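Ticket: Bonded storage dates wrong on the Boateng warehouse page
Opened: 13 Apr 2024
Reported by: Selorm Abugri
Assigned to: Ebenezer Gyamfi
Status: Open, waiting on archive
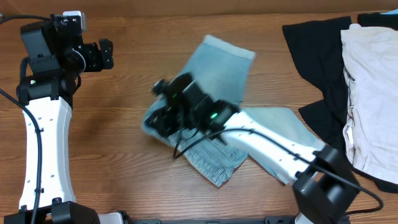
Light-blue denim on the table, more fabric stacked at the right.

Problem as reported
The Sirholm harbor history page says the customs office moved into the Boateng warehouse in August. The timeline on the same site puts the move a full season earlier. Selorm wants the page changed to match the timeline.

Gyamfi, first note
I'm not changing anything yet. The timeline gives no source. The page at least cites the collector's letter book, even if the link is dead. Cleared the site cache in Jukeck and reloaded both pages. Same two dates, so this is in the text and a republish won't fix it.

Abugri
The timeline was checked before launch. Can't we go with that?

Gyamfi
Checked against what? The change log says "dates reviewed" and stops there. I searched the scanned letter book and got 30 hits for "warehouse". Only two mention rent, and neither one says the customs men were working in the building. Renting a place to store bonded goods is one thing – running the office out of it is another. I suspect somebody read the lease as the move.

Abugri
The Grillico import has a move date too.

Gyamfi
It does, and it was filled in from our own timeline, so I don't count it as a second source.

Tried so far
Fixed the dead letter book link. Works in a private window.
Turned off the Grillico sync for this record so it stops copying the date back.
Asked the archive for the three lease pages missing from the scan.

Next step
Leave the page as is. Hide the timeline entry until the lease pages arrive. Selorm to send me the launch checklist, if there is one.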